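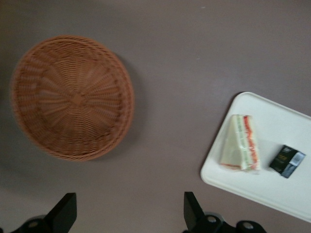

I've been packing lunch trays for our Saturday walking club since October, and for a long time I did it badly. Everything went on at once and the sandwiches got squashed before anybody sat down. Now I do one tray per person and keep a basket next to it for the extras, and it goes so much faster! The basket I like is a shallow round wicker one, and it stays empty until the very end. The tray is plain white plastic with a little raised lip, so a wrapped wedge won't slide off when you carry it out to the porch.

Start with the sandwich. I cut mine corner to corner and wrap each half on its own in clear film, pulled snug over the cut side (you want people to see what they're getting - my friend Lorcan won't touch anything with cucumber in it). Lay the film flat, set the wedge in the middle, fold the long side over first, then tuck the ends under the crust. Don't yank it or the bread caves in.

Put the wedge on the left half of the tray. Something small goes to the right of it, like a snack bar. I leave the rest bare for a cup.

Fruit and napkins go in the basket last. Grapes need a paper towel under them or the juice gets down in the weave, and then you're out there with an old toothbrush like I was. Wipe wicker with a damp cloth and let it dry upside down overnight. Please don't soak it!

Wrapped wedges keep fine in my fridge overnight, but I add tomato in the morning. If you have a way to keep tomato from making the bread soggy, tell me, I've tried butter and it only sort of helps.

Filed under: Lunches & Packing

More from the kitchen table
Iced tea for 100 people
Cleaning a braided rim
My two favorite egg salads

Contact | © 2022 Brunddale Kitchen Notes | Back to top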